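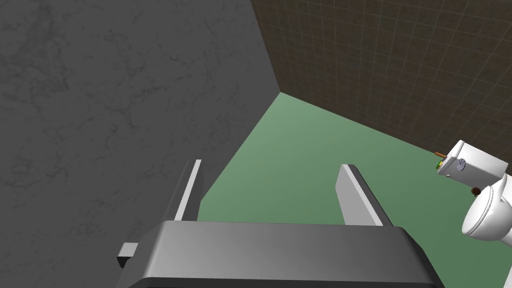
How do you find out where a trailer window is leaking?

Take the inside trim ring off, have someone run a garden hose over the outside from the bottom up, and watch the bare wood with a flashlight until a drop shows. The height of the hose when the first drop appears tells you which part of the seal has failed.

The rest of this page covers the whole job on a small travel trailer with clamp-ring windows: finding the leak, taking the window out, cleaning the opening, putting in new butyl tape and closing it up again. The trailer I worked on is a Matham Luna, the single-axle one with the rounded front. Most small trailers with aluminum skin over a wood frame go together the same way. Fiberglass shells are similar but the wall is thinner, and frameless glued windows are a different job that I haven't done.

Plan on one dry day per window the first time. The second window on mine took an afternoon.

## What you need

- Butyl tape, 3/4 inch wide, one roll per window with some left over
- Non-silicone exterior trim sealant
- Plastic putty knife or scraper, 2 inches wide
- Screwdriver with a square bit (check your screws, some trailers use Phillips)
- Mineral spirits and a pile of rags
- Masking tape and a marker
- Garden hose without a nozzle
- Flashlight
- A helper for taking the window out and putting it in

A cheap moisture meter is worth having if you own an old trailer. Mine reads in percent. Dry paneling away from the window gave me 15, and the corner under the leak gave me 23. The absolute numbers vary with the meter and the type of wood, so take a reading somewhere you know is dry and compare everything else to it.

## Before you blame the window

Water in a trailer wall travels. A stain below a window can come from the roof seam, the awning rail, a clearance light or the corner molding. I spent most of one May resealing a window that was fine. The water was coming in at the awning rail screws and running down inside the wall until it met the window frame.

Look at the stain first. If it starts at the lower corner of the window and spreads down, the window is a fair suspect. If the paneling above the window is soft or stained too, start on the roof.

Also check the weep holes. These are small slots in the bottom of the outer frame that let rain drain out of the sliding track. When they clog with dirt, the track fills up and spills over on the inside, and it looks exactly like a bad seal. Clean them with a piece of plastic trimmer line and pour a cup of water in the track. It should run out the front at a steady rate. If that cures the problem you can stop reading.

## Testing with the hose

1. Park the trailer level, or as close as you can get it.
2. Remove the inside trim ring. On the Luna it's held by screws all the way around. Support the window from outside while you take out the last few, or leave two screws in at the top, backed off a little.
3. Stuff nothing in the gap. You want to see the edge of the wood.
4. Have your helper run the hose at low flow along the bottom of the window for a few minutes. No spray and no pressure.
5. If nothing shows, move up to the middle of one side, then the other, then the top.
6. If the top stays dry too, go on to the awning rail and then the roof seam.

Give each level time. Butyl that has shrunk leaves thin, crooked channels, and water can take several minutes to work through. Mark the spot with masking tape on the inside when you find it, then dry everything with a rag.

Don't use a pressure washer for this. It will push water past a good seal and give you a leak you never had.

## Taking the window out

Let the trailer dry first. I left mine overnight with the vents open and a small fan pointed at the wall.

Put a strip of masking tape across the top of the window and the siding and mark the center on both. Mark which side is up on the trim ring as well. These rings look symmetrical and some of them aren't.

Take out the remaining screws with your helper outside holding the frame. The window probably won't move. Go around the outside edge with the plastic knife, working it between the flange and the skin a little at a time. Start at a lower corner. Metal scrapers are faster and they scratch, and a scratched aluminum skin will corrode under the flange where you can't see it.

Old butyl lets go slowly. Keep a steady outward pull and it will stretch and give. If it's a cool day, warm the flange with a hair dryer. Skip the heat gun if your windows are acrylic.

Once it's loose, set the window on a blanket, flat, with the outside face down.

## Checking the wood

Push on the framing with your thumb and then with the tip of the screwdriver. Sound wood resists. Wood that is dark but still hard can stay where it is once it's dry. Soft wood has to be replaced, or at least cut back to something that will hold a screw.

For small soft spots along the bottom rail, I used a two-part wood hardener after the wood had dried for a week. It held the new screws fine. If the rail crumbles under the screwdriver, the inside panel has to come off and the job gets bigger. Halvard Lindholm rebuilt the whole lower front of his Matham this way and recommends cutting the paneling along a line that a shelf or cushion will hide later.

Leave the opening uncovered in dry weather as long as you can. Tape plastic over the outside at night, with the bottom edge loose.

## Cleaning the flange and the skin

This is most of the work. Every bit of old tape and sealant needs to come off both surfaces.

- Scrape off the bulk with the plastic knife.
- Roll a ball of the old butyl and dab it on what's left. It picks up the crumbs.
- Wipe with mineral spirits on a rag, changing to a clean part often.
- Finish with a dry rag and let it sit until the smell is gone.

If someone has used silicone in the past you'll know it by the rubbery skin that peels in strips. Silicone leaves a film and nothing sticks to it, including more silicone. Use a silicone remover and plan on going over it twice. The front window on mine had three kinds of sealant on top of each other.

Test mineral spirits on a hidden spot if your trailer is painted or has decals near the window. Keep it off acrylic entirely.

## New tape and back in

Lay the butyl on the window flange, not on the trailer. Leave the paper backing on and press it down as you go around. Start and finish at the bottom center, never in a corner, and never at the top. Where the ends meet, cut them at an angle and squeeze them together so there's no gap. In the corners, bend the tape without stretching it. Stretched tape gets thin and later pulls back.

If your siding is corrugated, add a second short piece wherever the flange bridges a low spot.

Peel the paper, line up the marks, and set the window in bottom edge first. Your helper holds it from outside while you put the trim ring on from inside.

Start all the screws by hand before you tighten any of them. Then snug them in pairs, opposite sides, the way you'd do lug nuts. Go around three times and stop when butyl has squeezed out evenly all the way. Don't use a drill on the last pass — stripped holes are common in this kind of wood. If a screw spins, move up one size or glue a sliver of wood in the hole.

Wait a day. The butyl keeps flowing and the screws will take another part of a turn. In warm weather I go around again a week later.

## Trimming and sealing

Cut the squeezed-out butyl flush with the plastic knife, held flat against the skin. Then run a thin bead of trim sealant along the top and both sides. Leave the bottom edge open, so that any water that does get behind has a way out. Vilgot Haugland seals all four sides on his and has had no trouble, so opinions differ.

Smooth the bead with a wet finger and leave it alone until it skins over. Check the tube for cure time before you drive anywhere.

## Checking your work

Repeat the hose test with the inside ring on, and take a meter reading in the same corner as before. Write it down somewhere with the date. Mine is on a piece of tape inside the closet door: 7 January 2018, 15, same as the dry panel.

After that, drive it. Frames flex on the road and a seal that holds in the driveway may not hold on the highway. I went nearly 200 miles to Stasside and back, part of it in rain, and checked the corner at both ends.

Look at the windows once a year, in spring, when you wash the trailer. Cracks in the outer bead can be cut out and redone in a few minutes. If the butyl has pulled back from the edge so you can slide a fingernail under the flange, put that window on the list.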